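Skaline vacuum sealer review: three weeks of bagging everything in sight

I have wanted a vacuum sealer for years and kept talking myself out of it, mostly because our kitchen has one decent stretch of worktop and the kettle lives on it. Then my old freezer gave up in the middle of a warm weekend and I threw away a frankly upsetting amount of stew. New freezer, new rules! I ordered the Skaline from Trirkanico, paid 80 pounds for it, and it turned up on 21st March in a box big enough for a pair of boots.

First impressions were good. It's long and low, a bit like a fat ruler, and it slides in behind the bread bin. The lid clicks down on both sides and you need to lean on it (the left catch on mine is stiffer than the right, and still is). There are four buttons: seal, vacuum and seal, gentle, and stop. The manual is a single folded sheet with drawings so small I gave up and just pressed things.

Dry food is where it shines. Rice, lentils, coffee beans, a big lump of cheddar cut into four, all done in one evening while the radio was on. The seal is a good wide strip and I haven't had one let go yet. I also did some bread rolls on the gentle setting, which flattened them a little but they came back nicely in the oven.

Wet food, less so. Anything with juice in it wants to climb up the bag and into the machine, and there's a little drip tray that fills faster than you'd think. I now freeze soup in a loaf tin overnight and bag the block the next day. It's an extra step and I grumble about it, but the blocks stack beautifully. Fish I put in for an hour first, just to firm it up.

Noise: loud. My last one of these, a borrowed Stöcker, hummed. This one sounds like a hairdryer with a cold. It only runs for a short while each time, so I can live with it, but I wouldn't use it after the children have gone up.

The bags are the real cost. You get a small roll in the box and then you're on your own. I tried the Mikeck rolls, which are cheaper and fit fine, though the film is thinner and a bone went straight through one when I did lamb chops. For meat on the bone I've gone back to the thicker Skaline ones. Veg and cheese go in the cheap stuff. Cut the bag longer than you think you need, too, as you lose a strip every time you open and reseal it.

The box says it will manage up to 2,000 seals before the heating strip needs changing. I'm nowhere near that, but the spare strip is taped inside the lid, which I thought was a nice touch. Cleaning is a wipe and a rinse of the tray. The foam gasket does hold on to smells (smoked mackerel, never again without a sheet of kitchen roll).

Would I buy it again at that price? I think so, if you mostly freeze dry things and cheese. For lots of marinades I'd save up for a chamber one.

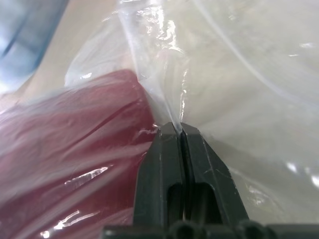
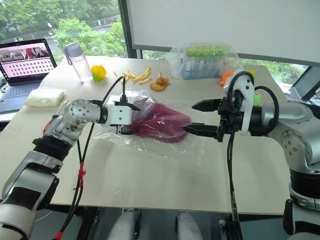
Can you wash the bags and use them again?

If they held bread, veg or cheese, wash them in warm soapy water, dry them inside out and reseal them a bit shorter. I bin any that have had raw meat or fish in them.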